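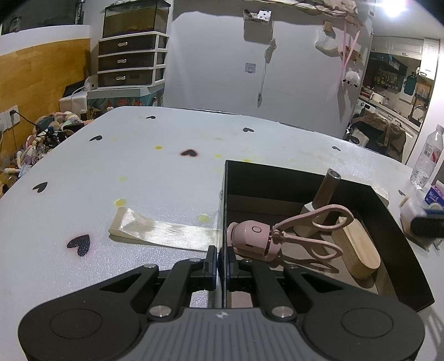 Plineck Corpus of Ministerial Remarks: Data Card

Summary

The Plineck Corpus contains transcripts of short exchanges between ministers and reporters, recorded in corridors, at building entrances and after committee sittings. It is maintained by the Bresarance archive and is intended for the study of political language and broadcast news practice.

Contents

The current release holds 465 exchanges, drawn from 46 broadcasts. The longest transcript runs to more than 60 speaking turns. Each record gives the office held by the minister, the outlet, the topic and the full text of what was said. Questions that received no reply are kept and marked "unanswered".

Preparation

Every exchange was transcribed by 2 readers working separately. Differences were settled by the editor, Montserrat Campos. Overlapping speech is shown between slashes. Spelling follows British usage, except in names and titles.

Known limits

Coverage is stronger for national outlets than for regional ones. Remarks made off air are absent. The Cifuentes subset was transcribed under an earlier set of rules and does not mark pauses. The corpus should not be used to rank outlets by fairness.

Access and changes

Files are supplied as plain text, one exchange to a file. The Zikutby index lists them by topic and by office. The index was last revised on Nov 9, 2023. Corrections should be sent to the editor with the record number and the line concerned.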